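Trotgate Summer Board > Town Talk > Season opener weekend, who's going?
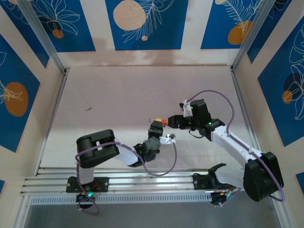 dunegrass_73
Does the late ferry run on Saturday for the opening show at the Bramwell?

saltporch
Last boat back to the mainland leaves at 11:40 that night, and the show lets out at 10:30, so you've got time for one drink if you walk fast. Tickets are at the door or at the Brirken box office next to the bakery.

dunegrass_73
Perfect, thank you! First summer renting out here and I can't make sense of the ferry schedule. The winter one is still taped up over the new one at the dock.

clamshack_refugee
They do that every year. By July somebody peels it off.

Anyway I'll be the grump in the thread. Why are we opening with a revue AGAIN? Last year it was the revue, the year before it was the revue with a different hat on. I loved the one-acts they did a few seasons back, and there were maybe a dozen bad jokes in the whole evening.

saltporch
Because the revue sells, clam. The Bramwell holds 400 and the one-acts never came close to filling it. I was there on the second night and had a whole row to put my coat on.

clamshack_refugee
It rained that night. You can't hang it all on the plays.

upperdeck
It rained both nights of the revue too — I remember because my shoes never came back from it — and the place was packed. I'm with saltporch on this one. Opening weekend is for singing along and seeing who's back. Put the serious stuff in August when people have run out of things to say to their housemates.

clamshack_refugee
August is when half the cast has gone home!

mossy_rail
Different subject, sorry. Has anyone eaten at the new place where Rarkemach used to be? We walked by and the lights were on but the menu wasn't up.

upperdeck
We went Thursday. Fish tacos were great, the chowder was mostly potato. $16 for a burger, no fries with it. They still have the old Rarkemach bar along the back wall, which made me happier than it should have.

saltporch
Sixteen with no fries?? I'll be on my porch with a sandwich.

mossy_rail
Ha, fair. We'll try the tacos before the show. Do they take reservations?

upperdeck
Not yet. Get there by 6 and you should be fine, after that there's a line down the boardwalk.

dunegrass_73
So tacos at 6, revue after, fast drink, run for the boat? My sister is coming out with two kids, is the show ok for them?

clamshack_refugee
How old? The second half gets pretty blue.

dunegrass_73
9 and 12.

saltporch
I'd bring the 12 year old and I'd think about it for the other one. There's a Sunday matinee that's cleaned up a bit.

clamshack_refugee
The matinee is the same show with the lights on.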